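4.2 Do posted cleaning schedules tell us anything?

Most of the places in our sample that reopened in June put up a sign saying how often shared surfaces were wiped. We doubt that these signs mean much. The Hirkent survey, which is often cited in their favor, asked more than 2,000 visitors whether they felt safer after reading one. Feeling safer is a different outcome from being safer, and the survey measured only the first. Gittins raised the same complaint about the Morsy checklist, and we have not seen a convincing reply.
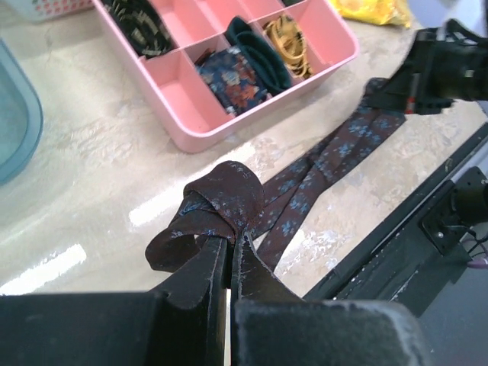
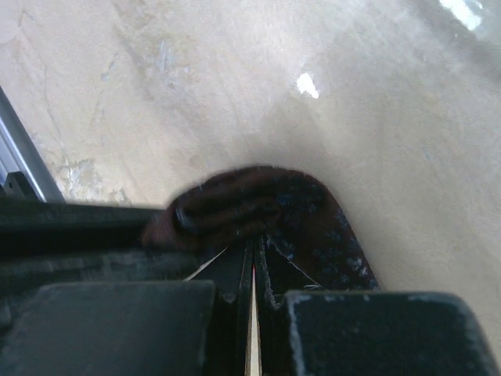 Figure 1. Close views of black gripper fingers. A patterned necktie is held in the first view.

Swab results are a second weak point. Of the 287 swabs taken at the Hotis sites, all came from smooth, flat surfaces such as counters and door plates, and the authors then applied the findings to "all items within reach of guests." That step needs support it does not get. Cloth is the plainest problem: a knotted necktie like the one in Figure 1 is a bundle of folds, and a swab drawn across the outside tells us little about the creases. Scuffed surfaces like those of the fingers holding it may be another poor match for a clean new counter. We would want separate samples for each before accepting a single figure for a whole building.

The Jasix trial is better designed, with 200 surfaces assigned at random to two cleaning schedules. Even so, the staff knew which surfaces were being tested, and the report does not say whether they cleaned those with more care. Rhiannon Gittins kindly shared the site logs with us, but they record only start times. Until the trial is repeated with staff unaware of the test surfaces, we treat its result as weak evidence.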